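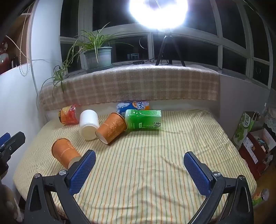
Alell Striped Sheet Set, Queen: Three Months In

I bought this set in February after reading a lot of claims I didn't believe. "Hotel feel." "Gets softer every wash." Every sheet I have ever owned was supposed to get softer every wash, and most of them got thinner.

You get a fitted sheet, a flat sheet and two pillowcases. The listing had 943 ratings when I ordered, nearly all of them five stars, and a good many read as if they were typed before the package was open. So I waited until May.

Fit

The fitted sheet goes over my mattress, which is on the thick side, but only just. The elastic runs all the way around and has held so far. One corner at the foot pops off if I sit there to put on my shoes. My old Georgiou set never did that, and it cost less.

Feel

Stiff for the first few washes, then fine. I would call it cool and a little crisp – not soft. If you like the brushed kind you will hate these. I sleep warm and slept no better or worse than before, whatever the box says about airflow.

Washing

Through 27 washes there has been no real shrinkage that I could find, and the seams are straight. The color has faded slightly on the pillowcases. They also wrinkle like a paper bag. The tag says to take them out of the dryer while damp, and I did that twice before I gave up.

Crumbs brush off easily, I will give them that. We eat in bed more than we should. Grape juice needed two rounds with stain remover and there is still a faint mark near the hem.

Price

I paid $104. The Irnidau set my sister has feels about the same to me and goes on sale every spring. At full price I wouldn't buy the Alell again. At $70 or so I might, if they fix that corner.

Three stars. I'll update if the elastic goes.

– Ewan Lindsay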